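4.3 Shoes at the door: does a tray help?

The storage unit sold as Zundora comes with a claim that a shallow tray by the entrance "ends shoe clutter for good". Our group was doubtful from the start. The brochure we were given cites 2,000 satisfied households but doesn't say who asked them or what they were asked, so we've left that figure out of our results.

We compared the tray with a plain basket (Plirkon) and with no storage at all. Over the trial we logged 888 arrivals in the shared entry of the residence. Of these, 331 ended with the shoes put away properly, under our rule that both shoes had to be fully inside the tray or basket. Rehema Lema argued the rule was too strict, and she may be right. A sandal with its heel hanging over the rim is still out of everyone's way.
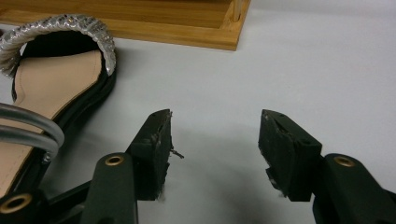 Figure 6. Flat sandal with glittery silver strap, pale tabletop, wooden tray behind.

Sandals were the awkward category. A flat sandal takes up little height, so a low rim ought to be enough for it, yet the embellished straps made people fussy. Several residents told us they didn't want sequins rubbing against the colour of somebody's suede boots. Light wood was generally liked, but we don't think liking the look of a tray is evidence that anyone uses it — and the product page seems to treat the two as the same.

There is also the matter of cost. At 160 dollars the unit is a lot to ask of a student household, and we could find no advantage over the basket that we'd be willing to defend. The July trial was warm, so boots are barely represented and the comparison should be repeated in winter before anybody relies on it.

Section 4.4 covers coat hooks, where our data are thinner still.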